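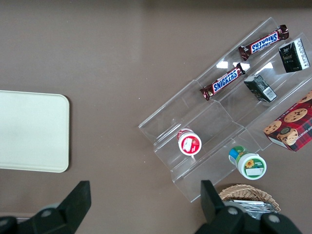

Photo: Nokuthula Mtshali

Figure 2. Clear acrylic tiered stand with candy bars and a cream-colored tray.

4.2 Does the height of the shelf matter?

Small tiered stands (Figure 2) are sold to shop owners with a simple promise: raise the candy and more of it will be bought. The claim goes back to Vasiliauskas, whose study of kiosks in Bovport is still cited as if it had settled the question. We doubt that it did. The study compared 50 kiosks, but only 38 kept sales records for the whole period, and the rest were dropped without comment. If the kiosks that stopped keeping records were also the ones where sales were poor – a fair guess, given how small shops are run – the reported gain would shrink or vanish.

There is a second problem. Owners who agreed to use a stand also moved their candy closer to the register, often on the same day. The paper treats this as a detail. To us it looks like a rival explanation, and a stronger one. A customer waiting to pay has time to look at whatever is within reach, at any height.

The Ploren survey is sometimes offered as support. In it, 80 shoppers leaving a grocery store in June were asked whether the display had caught their eye. Most said yes. But they were asked while standing next to it, and the question named the display. We would not put much weight on the answers.

Culden tried to separate height from distance by keeping the candy in one place and changing only the stand. The trial lasted 2 weeks and found a small difference that came and went with the choice of brand. That is thin evidence, though it is the only test we know of that asks the right question. Until it is repeated over a longer period, we treat shelf height as unproven and leave it out of the model in Section 5.

Contact the authors | © 2018 | Back to top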